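Lista de verificação de segurança – Armazém Flavodari, sala 2
Data: 03/07/2020
Inspetor: Akash Kushwaha
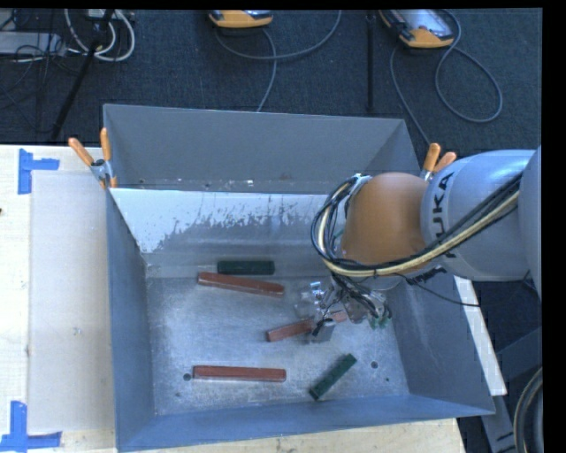 1. Extintores – conforme
O extintor junto à porta tem o selo válido e o manómetro na zona verde. O do corredor continua atrás das paletes da Bruretti e tem de ficar à vista. Os recipientes metálicos entram no ponto 4: a caixa cinzenta que está sobre a mesa de madeira tem o fundo cheio de riscos finos, o que se aceita, mas convém passar a mão enluvada pelas paredes à procura de rebarbas.

2. Saída de emergência – não conforme
Barra antipânico presa. Pedido de reparação n.º 1314 enviado à Ahuja. Manter a porta lateral destrancada durante o turno.

3. Quadro elétrico – conforme
Tampa fechada, etiquetas legíveis. Falta o esquema no interior da porta.

4. Recipientes e bancadas – conforme, com reparo
Ver comentário no ponto 1.

5. Produtos de limpeza – não conforme
Bidão de Clillatness sem ficha de segurança. Capacidade de 1000 litros, quase cheio, sem bacia de retenção.

6. Iluminação de emergência – não verificada
Teste adiado para agosto.

Pendentes: pontos 2 e 5. Assinatura do responsável em falta.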